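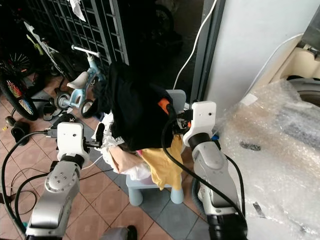

September, workshop notebook: the laundry stool

Came in a little after 3 and decided the clothes had waited long enough. The pile on the blue stool has been growing all month, and I'd like to get at the bikes behind it before the Brarnwood ride (Telmo Paredes, if you're reading, yours still needs a chain!).

Sorting goes from the top down. The black one first, because it's big and bunches up over everything else, then the mustard-yellow one hanging off the right side, then the pale pink and beige. I'd keep the darks apart from that last one, having learned my lesson with a good shirt a few years back. Whatever is white and crinkly goes at the end, bag to the packing corner, cloth to the wash.

Bicycles stay where they are for now. The packing material can be flattened and stacked, and I'd love to see those tiles get a proper mop once there's room to swing one, maybe with the Dzene soap, a capful to the bucket.

Still to settle: where the clean things go. I'm leaning toward the shelf by the door, but the stool is awfully handy and I know myself.

Ask Telmo about hooks.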